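Refinishing & Repair > Tables and Desks
Thread: Hardwax oil vs. poly on a table that gets used

sandingsealer
Posted Wednesday, April 3, 2024

I bought a secondhand dining table from a place called Merdale and I have been told it's beech, oak, acacia and "some kind of pine," depending on which relative is standing over it. It had an old varnish that had gone the color of weak tea and was coming off in flakes whenever a plate was set down with any feeling. I stripped it over two weekends. I am now at the part where you have to choose a finish, and the internet has been as calm and united on this as you'd expect.

The candidates:

1. Vikix hardwax oil, satin. Two thin coats, buff it out, feel smug. The can says it's good for floors, and I plan to be no harder on it than a floor.

2. Water-based poly. Three coats, maybe four. Clear, tough, and everybody who dislikes it says it looks like plastic, including the people who own it.

3. Leave it raw and wipe it with mineral oil when I remember. I'm including this for honesty. I would not remember.

The other complication is the second table, the pale gray-white one in the workroom, which needs nothing except to be left alone.

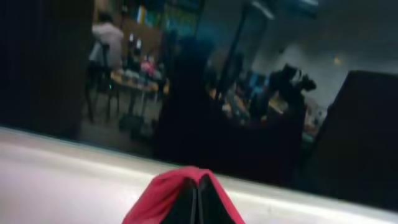 What I need to know

Does hardwax oil hold up to daily use, meaning hot mugs, homework, and folding laundry on it because it's the only flat surface in the house? And if it fails, can I fix one spot without doing the whole top again? I've read both answers, sometimes from the same person.

plankton_ed

Oil. Every time. I've had Vikix on my kitchen table for three years and it has had soup, candle wax and a cat on it. When a ring shows up I rub in a bit more oil with a rag and it's gone by dinner. Try that with poly.

GrumbleJoint

I have tried that with poly. I didn't need to, as there was no ring.

People talk about oil being "easy to repair" as though that's a point in its favor. A roof that's easy to patch is still a roof that leaks. I put poly on a school desk in 2009 and that desk will be here when the rest of us are compost.

plankton_ed

And it'll look like it was dipped in a salad bowl.

GrumbleJoint

It looks like a desk. It's a desk.

tannin_alley

Before this becomes the usual thread: what grit did you stop at, OP? It matters more than which can you buy. If you sanded to 220 or higher, the oil has nowhere to go and will sit on top getting sticky until you blame the manufacturer. Stop at 120 or 150 for hardwax. For poly you can go finer.

Also, throw some light on the species question. Wet a patch with mineral spirits and look at it while it's wet, which gives you a fair preview of the color under oil. Beech goes a bit pinkish. Oak goes gold. Pine goes the color of a sauna.

sandingsealer

I stopped at 180 because that was what was in the drawer. I suspect this is the wrong number according to all parties.

Mineral spirits gave me something between caramel and a brick. So, still no idea.

tannin_alley

180 is survivable. Knock it back with 120, by hand, with the grain, and vacuum properly. Don't use a tack cloth with a water-based finish unless the label says you can.

Pultberg_Attic

Color is the thing I'd think about hardest, and it's what folks leave until the can is open. Oil warms everything up, and on a wood that's already warm it can push you further toward orange than you meant to go. If you want to know what you're in for, look at the top under that clothing, with its orange-brown grain against a plain white wall, and decide whether you'd be happy eating breakfast on that for ten years. I would. My sister would have it painted by Tuesday. Water-based poly keeps things cooler and paler, and there are hardwax oils with a little white pigment that do the same, though they get blotchy if you apply them like you're late for something.

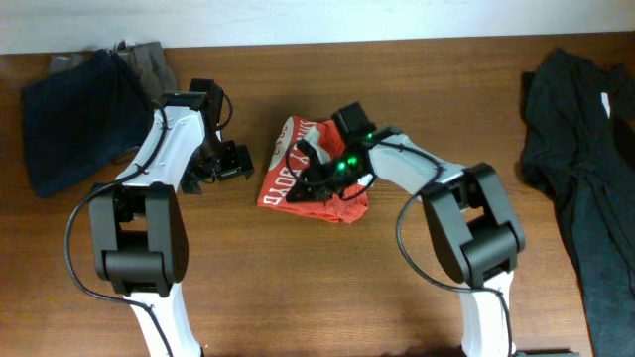
chiselme_timbers

Laundry is a sneaky one, by the way. Clean and dry, no problem at all on either finish. But a damp towel left overnight on a fresh oil coat will leave a mark in the exact shape of a damp towel. Most hardwax oils feel dry the next day and take a couple of weeks to cure. In that time you are supposed to treat the table like a visiting aunt.

I used the Jõgi oil on mine, which is thinner than the Vikix and needs a third coat, but it smells less like a boatyard. I'd do it in August with the windows open if you can stand to wait.

GrumbleJoint

So to sum up the case for oil: you wait until August, put on a third coat, keep the towels off it, keep the aunt off it, and then fix it when it goes wrong.

chiselme_timbers

Yes. It's lovely.

bevel_knievel

Contrarian here. I've done 27 tables, mostly for people who changed their minds, and the finish has caused me trouble on exactly one of them. The sanding caused trouble on nearly all the rest. Swirl marks from an orbital don't show on bare wood. They show the moment something wet goes on, and then they're under there for good, waving at you every time the sun is low.

So: get a lamp, put it down near the level of the tabletop, and look across the grain from the far end with your eye close to the surface. Do it at night with the ceiling light off. If the streaks you see all run the same way as the grain, you're done. If you see little curls, you aren't, and no can of anything is going to help you.
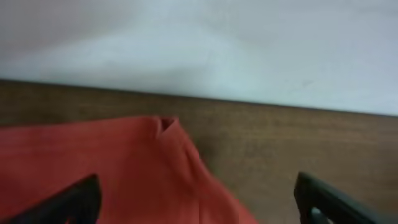 Then do it again from the other end, because curls that hide from one side will show from the other. I mark them with pencil and sand until the pencil's gone. It's dull work. I listen to the ball game.

plankton_ed

27 tables and you still haven't told us oil or poly.

bevel_knievel

Oil for people who like their table. Poly for people who like their weekends.

GrumbleJoint

I'll take that as a win.

plankton_ed

So will I.

sandingsealer

Okay. I did the lamp. There are curls. There are a great many curls, and I would like it noted that I was happier before the lamp.

I'm going back to 120 and then I'll do a test patch of the Vikix on the underside of one leaf, next to a test patch of poly, and put a hot mug on both of them upside down somehow. I'll work that bit out.

tannin_alley

Take the leaf off first.

sandingsealer

That would do it.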